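Prikby Residents' Association – Minutes of the Regular Meeting
Saturday, November 28, 2020, held by phone
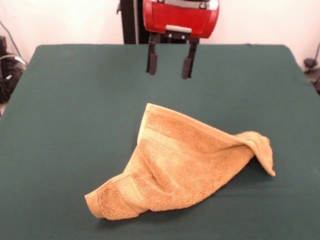

1. Minutes of the last meeting. Approved with one fix: the drain on Dokura Lane was reported as "cleared." It was reported cleared by the contractor. Two people who live next to it disagree.

2. Parking permits. Pakance has offered to run the permit system for $3,262 a year. Chanida Yimyam asked what we would get that the paper list doesn't already give us. The sales letter mentions "peace of mind" four times and late fees once, in small type. She also asked where the figure of 300 permits came from, as the street has nowhere near that many cars. No answer in the letter. Motion to sign now failed. Chanida will ask Pakance for a price based on real numbers.

3. Kaewmanee Park lights. The city says the new lights will be in by February. Members noted that it said the same last year – no month was given then, so this may count as progress. Left open.

4. Money. Balance is $1,240 after the snow deposit. A request to spend part of it on a welcome sign got little support. It can come back with a written quote.

5. Other business. Complaint about leaf blowers before 8 a.m. A letter will go out, though the last one changed nothing.

Next meeting to be set once Pakance replies.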